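Gathering Demonstrations for Two-Arm Table Tasks
Speaker notes, methods session

Slide 1. Title
Thank the session chair and the hosts. State that the talk runs twenty minutes and that questions will be taken at the end. The work was carried out at Dadholm with support from the Ó Gríofa program. The slides will be deposited with the session materials.

Slide 2. Scope
The talk concerns the collection of examples. It does not report on the policy that was later trained from them. Krešimir Petkov will cover training and evaluation in the afternoon, and questions on network design should be held for him.

Say what is meant by an example in this work. One example is one complete attempt at a task by a human operator, recorded from the reset of the table to the operator's end signal. Each holds the joint positions of both arms, the state of both grippers, the camera views, and a short written instruction. All of the examples discussed today were recorded in simulation.

Slide 3. Why simulation was chosen
Two reasons were given in the proposal approved in July. First, a reset takes one key press, and the starting positions of the objects can be drawn again from a known seed. Second, every object's true position is stored alongside the camera views, so an attempt can be checked without a person watching it.

Acknowledge the cost. Contact between a gripper and a thin rim is the weakest part of any simulator, and operators can learn habits there that would not carry over. Slide 8 returns to this.

Slide 4. Operators and stations
Operators drive both arms at once with a pair of hand controllers. The recording software is Oltix. The task scheduler, which decides what an operator sees next, is Favarari. Both were adapted in house, and the changes are listed in the appendix to the written paper.

New operators complete a practice block before any attempt is kept. Mention that the practice block was lengthened after the pilot. Polyxeni Papadakis wrote the operator manual and trained the first group. She should be credited by name at this point.

Pause here. Confirm that the room can read the table on the right of the slide.

Slide 5. Task instructions
Instructions are written in plain language and are kept short. "Stack the bowls." "Set the cup upright." "Put one cup inside the other." The operator reads the instruction before the table is shown. During the pilot the order was the reverse, and operators began moving before they had read to the end of the line.

Wording is varied on purpose. The same task may be called for in several ways, and the operator is asked to follow the words as given. Where an instruction could fairly be read in two ways, the operator is to pick one reading and finish it. The reviewer marks the instruction for rewriting. The attempt itself is kept.

Slide 6. Volume
The plan called for 3000 accepted examples. The team recorded 3456 attempts in all. Of these, 116 were removed for timing faults, in which the camera views and the joint record had drifted apart. A further 83 were removed because the end signal had been given before the arms came to rest.

The remaining attempts went to review. Do not read out the per-task table. It is in the handout, and the audience will want time with it.

Slide 7. Review
Each attempt is seen by one reviewer. A second reviewer sees it if the first is unsure. Cormac Buckley set the review rules and still decides disputed cases.

A failed grasp does not lead to rejection. If the operator misses, recovers and completes the task, the attempt is accepted and tagged as a recovery. These tagged attempts are of particular value to the training group, who asked for more of them halfway through the collection. Operators were never told to miss on purpose.

Rejection is kept for three cases: an object leaves the table, the arms touch each other, or the result does not match the instruction. The first two are found by the software. The third needs a person.

Slide 8. Known limits
Take this slide slowly.

The objects are few and plain. Bowls and cups make up most of the set, and they differ mainly in color. The lighting is soft in nearly every recording. A learning system trained on this set alone should be expected to do poorly with glass, with patterned dishes, or with a crowded table.

Operators also show preferences. Most use the arm closer to the object even when the other arm would leave more room for the next step. The scheduler now places some objects so that either arm is a fair choice. The effect of that change has not yet been measured, and the speaker should say so if asked.

On rims: grasps made from the inside of a bowl hold better in the simulator than the team would expect on hardware. A small check on physical arms is planned. No result is available for this talk.

Slide 9. Views from the collection
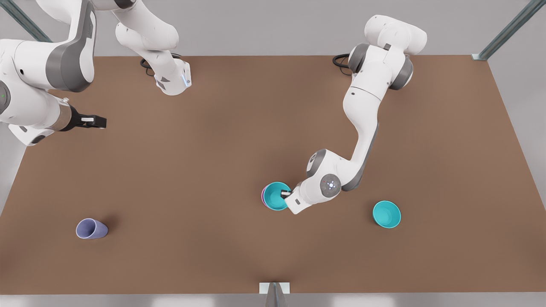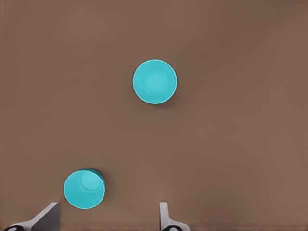 Bernadette Foley
Data Collection Group, Dadholm
Notes revised 2018-11-02

Leave slide 9 up while speaking to the points below.

Both views are from the simulator. The first takes in the two arms together, with the left gripper at a teal bowl and the right gripper open above the table. Draw attention to the cup on its side. A cup in that position calls for a different approach from an upright one, and the two cases are counted separately in the handout.

The second view looks down past the gripper fingers at two cups of the same color. Explain that color alone is of no help when two objects match, and that instructions for such tables must use position or leave the choice open. Reviewers asked for guidance on this more often than on any other matter, and a page was added to the manual.

If time allows, mention storage. All views of an attempt are kept at full length, including the still moments at the start. The training group may trim them, but the archive copy stays whole.

Slide 10. Access and contacts
Requests for the operator manual and the review rules should go to Mylene Marquez. Release of the recordings themselves is under discussion with the Ó Gríofa program. Give no date.

Slide 11. Questions
Likely questions are operator fatigue, the cost per accepted example, and the choice of hand controllers. For fatigue, refer to the session limits in the manual. Cost figures are to be given only in the form printed in the written paper.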